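Notebook, chores track, October
Bench notes on ironing-board clearing and small laundry sorting

Picking up where the last entry stopped. The question for this track is still the one on the first page: which house chores can a two-finger machine do today without a person standing by, and which only look close. Laundry folding gets all the attention. I have been more interested in what comes before it, meaning the surface is full of stuff and somebody has to clear it.

Task as defined in the plan: take mixed small items off an ironing board, put each one where it belongs, leave the cover bare and the board upright. Soft items and hard items in the same batch. No sorting by the operator beforehand.

State of the data. 269 demonstrations accepted in the Volovine set. 17 rejected at review, mostly for the item leaving view of both grippers before release. One was rejected for a bumped board leg and I would argue for putting it back, as a policy that has never seen the board move is going to be surprised the first time it does.

Policy runs, fixed arms, Lornalus cell, afternoon. 55 trials over the item list. Hard items with a clear edge are close to done. Soft items are not. Gloves are the worst of the soft class and here are the failure types in my own shorthand:

a) pinch lands on one layer only, glove peels and drops
b) pinch takes the glove and the board cover together, cover lifts, policy keeps pulling
c) good grasp, bad release, cuff stays on the pad
d) policy treats a bunched glove as already placed and moves on

(b) is the one that matters. A person feels the cover come up and lets go at once. The policy has no signal for it except vision, and the view between the pads is mostly blocked by the item. Closing force reads the same for glove alone and glove plus cover, at least at the resolution we log. Tried lowering the approach speed. It cut (a) a little and did nothing for (b).

Thin flat things are second worst. Anything lying flat on padding sinks when the finger tips press beside it, and the tips ride over the top. On a hard table the same item gets picked. Note for whoever rewrites the test protocol: table results do not carry over to a padded surface and should be reported in their own column.

Crushed cans were expected to be trouble and are fine. The dents give the pads something to close on. Rolling is a problem only with round cans.

Regrasp. Human operators regrasp all the time without thinking about it, and the demos are full of small let-go-and-retake moves. The policy copies the letting go more reliably than the retaking. Twice it opened over the gap beyond the front edge of the board. Asked for a penalty on opening with no surface under the item; Lim branch has a version of it, untested.

Curvature and height. Operators reach around the tip of the board. The fixed arms cannot, with the base where it is now. Moving the base 12 cm toward the tip would cover it and cost us the square end. Mobile base would settle the matter, but the Huvent unit is not due in this lab before spring and I am not going to plan around it.

Time. Not worth a table yet. The machine is slower than a person on every item, and for the hard items I do not think that matters to anyone. A board that gets cleared while the house is empty can take as long as it likes. What does matter is the number of interventions, and with gloves in the batch that number is too high to leave the cell alone.

Where I stand on the main question after this round:
Hard items off a padded board, unattended: yes, with the tip region excluded.
Soft items, attended: yes.
Soft items, unattended: no. Would not sign off on it.
Actual ironing: not looked at, and I would like it kept out of the summary so that people stop asking.

To do
- relabel the glove demos by number of layers pinched
- log pad force at a higher rate, check whether cover lift shows up at all
- rerun flat items with the tip angle lowered
- decide on the bumped-leg demo
- ask for a second board cover, plain, to see if the printed pattern is hurting the segmentation of small items
- merge or drop the Lim branch, it has been sitting open too long

On the last cover point: the triangles in the print are similar in size to some of the flat items, and the mask output has called a print shape an object more than once. Could be a cheap fix. Could also hide a weakness that comes back with the next patterned surface, so keep the printed cover in the test set either way.
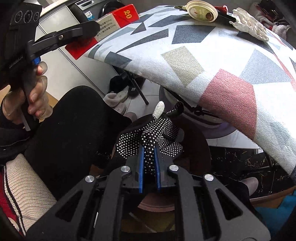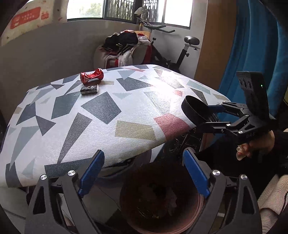

Item handling with hand-held grippers at the ironing board. First: dotted work glove between the blue pads. Second: crushed can and small block on the cover, black cylindrical item in the right-hand gripper.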